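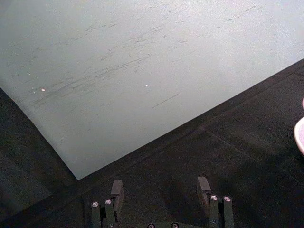
Fernora Wipe-Clean Wall Paint, Eggshell

Fernora is the paint we wish we'd had in every hallway, mudroom and hobby corner we ever lived with. It's a water-based interior paint made by Ulard for walls that get leaned on, bumped by chair backs and touched by small hands on the way to the kitchen. It goes on like ordinary emulsion, it dries to a soft low sheen, and then you can scrub it. With a sponge! With actual dish soap!

We started stocking it after repainting our own stockroom, where the old flat paint had reached the point where every wipe made a bigger shiny patch than the mark it was meant to remove. Anyone who has tried to clean flat paint knows that patch. Fernora has a harder binder, so the color stays where it is and the sheen stays even.

What it's good for

Hallways and stairs are the obvious ones. We also love it behind desks and workbenches, where elbows and boxes leave those long gray streaks at table height, and in laundry rooms, pantries and kids' rooms. It can go in a bathroom with a working fan. Please don't use it inside a shower or on floors — Ulard makes a separate floor coating called Debnath for that, and it's a different animal altogether.

It sticks well to old emulsion, new drywall (primed), lining paper and plaster that has fully dried. Over gloss or oil paint you'll need to sand first and use a coat of Ilumeck bonding primer. We've tested skipping the Ilumeck on an old gloss door frame, and a fingernail took the paint straight off, so don't be like us.

Colors

Ready-mixed in 44 shades, all of them on the card. The pale grays and soft greens are our best sellers, and they're lovely in rooms that don't get much sun. The deep blues are gorgeous but need a third coat more often than the pale shades do, so buy a bit extra. Screens are hopeless for judging color; order a sample pot and paint a big piece of card you can move from wall to wall.
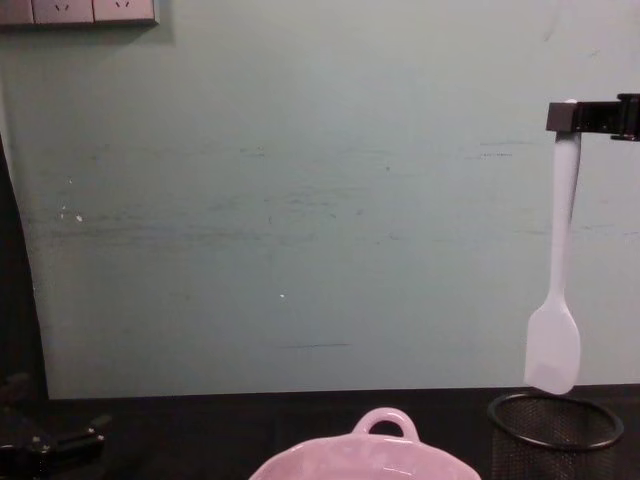

Getting the wall ready

Wash the wall with warm water and a little dish soap, then rinse it and let it dry. Fill dents and scratches with a fine filler, sand flush, and brush off the dust. Spot-prime the filler or it'll show through as dull freckles once the light hits it sideways. Grease is the one thing this paint really can't forgive, so give the area by light switches and outlets a second wash. Turn the power off at the breaker before you loosen any cover plates — painting behind them looks so much neater than cutting in around them.

Use a short-pile roller for the flat areas and a good angled brush for the edges. Keep a wet edge and try to finish a whole wall before you stop for coffee. Leave it overnight between coats.

Cleaning it afterward

Wait 20 days before the first proper wash. It feels dry long before that, but the film is still hardening. After that, a damp sponge handles most things. Pencil comes off nicely. Rubber scuffs need a bit more elbow grease, and ballpoint may leave a ghost.

Details

Finish: eggshell
Can size: 5 liters
Coverage: up to 60 square meters per can, one coat, on smooth sealed walls
Coats: two, sometimes three for dark shades
Thinning: not needed for brush or roller
Cleanup: water and soap while wet
Storage: lid on tight, away from frost

Bare plaster drinks paint, so plan for less coverage there. If you're buying several cans of one shade, tip them together in a big bucket and stir before you start.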